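How Do Clothes Get Their Color?
An explainer for readers from 7 to 11 years
From the children's pages of the Oseo Textile Museum

Open your closet and look at your T-shirts. Maybe one is blue, one is yellow and one has green stripes. But cotton does not grow in blue or yellow. When it is picked from the plant it is nearly white, sometimes a little bit cream or brown. Wool comes from the sheep in white, gray, brown or black. So somebody had to put the color in, and the word for this work is dyeing. Be careful with the spelling! Dyeing with an "e" is about color. Dying without the "e" is a different thing, and much more sad.

Is dye the same as paint?

No. Paint sits on top of a thing, like butter sits on bread. If you scratch a painted door, the paint comes off and you see the wood. Dye goes inside. Every thread in your shirt is made from many very thin hairs, which we call fibers. The dye is made of pieces so small that you can't see them even with a good magnifying glass. They travel with the water into the fibers, and there they hold on.

This is why a dyed shirt stays soft. If you paint on a shirt with wall paint, it becomes stiff like cardboard when it dries. (Please do not try this with a shirt that you like.)

Where did people find dyes in old times?

For thousands of years people took their dyes from nature. They tried leaves, roots, bark, berries and even insects. Some of it worked very well and some did not work at all. Red berries, for example, look like they must be a perfect dye. They make a nice pink stain on your fingers, but on cloth the color often turns gray or brown after a few weeks in the sun.

The good dyes were often hiding in plants that look boring. Madder is a plant with small pale flowers, and you would walk past it. Its roots give a strong red. Weld is a tall thin plant that grows beside roads, and it gives yellow. Blue came from the leaves of indigo or from a plant called woad.

There is also a tiny insect, the cochineal, that lives on cactus plants. Dried and crushed, it gives a very bright red. It is still used today, also in some candies and lipsticks.

What makes the color stay?

Many plant dyes can't hold on to the fiber alone. They need a helper. The helper is called a mordant, and this word comes from an old word for "to bite". The mordant holds the fiber on one side and the dye on the other side, a little like a friend who stands in the middle and gives one hand to each of you.

The most common mordant is alum, a white powder that looks like sugar but is not for eating. In our museum there is a copy of a recipe book from the Onyshchenko dye house, and the recipes in it are 300 years old. For one big pot of red wool the dyer wrote: 900 grams of madder root, alum, rain water, and "patience". We like it that patience is in the list.

Why is blue so strange?

Indigo does not behave like the other dyes. It does not want to mix with water. The dyer must first change it, and then the liquid in the pot becomes yellow-green. You put white cloth in, and you pull out cloth that is green. Then the air touches it – and in a few minutes the green turns into blue in front of your eyes. Children who visit our summer workshop in September always ask to see it 2 times.

How is it done now?

In the nineteenth century a student in London tried to make a medicine in his room. He did not get the medicine. He got a dark, dirty mixture that colored cloth purple, and it was the beginning of dyes made in laboratories. Today most clothes are colored with dyes of this kind. They cost less than plant dyes and can be made in more colors, also the very bright ones.

The Ultier mill, which stands by the river in Oseo, keeps a big folder with 708 color samples. Each sample is a small square of cloth with a number. Some of the colors have funny names. Bumness is our favorite. It is a kind of brownish pink, and the people at the mill can't agree any more on who named it.

Dye factories need a lot of water, and the water must be cleaned before it goes back to the river. This costs money, and not every factory in the world does it well. If you wear your clothes for a long time and then give them to a smaller cousin, less new cloth must be dyed.

Why do colors run away in the wash?

Sometimes not all the dye found a place to hold on. The extra dye comes out in the water, and it can go into other clothes in the same wash. Dark and strong colors do it the most, and new clothes do it more than old ones. So wash a new red or dark blue thing alone the first time, in cold water. Look at the water if you wash by hand – if it stays clear, the dye is holding well.

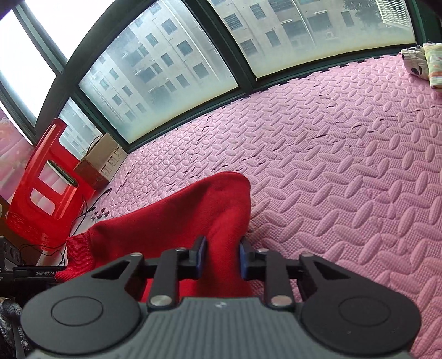

Pink is a color that dyers often make from red. They do not always need a different plant or powder for it, they can use the same red dye and take much less of it, so that more of the white of the cloth can shine through. Put something red on something pink, as with the red garment on the pink foam mat, and you can compare the two very easily. Try it at home with your own clothes and look for the palest pink you can find. Then look for the darkest red, and put everything else between them in a row.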